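The Equipment Allocation Office at Mevusero received the Ellery requisition in November and assigned it to Rhys Cartwright, who had approved nothing in 2 years.

The requisition sought one humanoid unit for records handling, together with 470 spare finger joints. Cartwright struck out the joints. The supplier, Clitwood, replied that the joints were sold only in that quantity, and he restored them under protest.

A trial was required before any sum above 3,000 could be released. Cartwright attended in person, with Form 616 and a pencil. The form asked whether the applicant could retrieve a binder from a cabinet -- it did not ask how long the applicant might take. 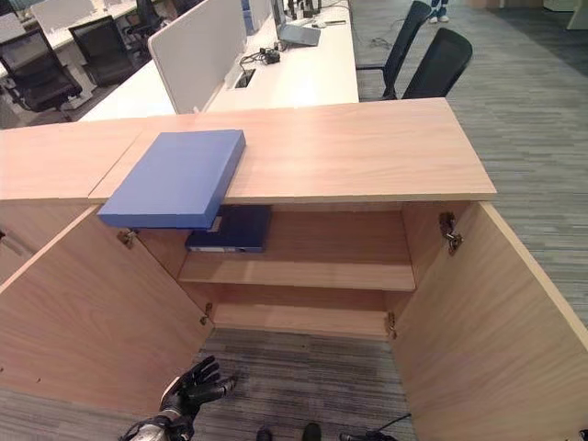 He entered the hour and waited. Under "Remarks" he wrote that the unit had shown no impatience, and then considered whether this was a remark or a recommendation. The Flallon branch had once lost its whole budget over such a distinction.

At half past four he signed in the wrong box and asked for a second form.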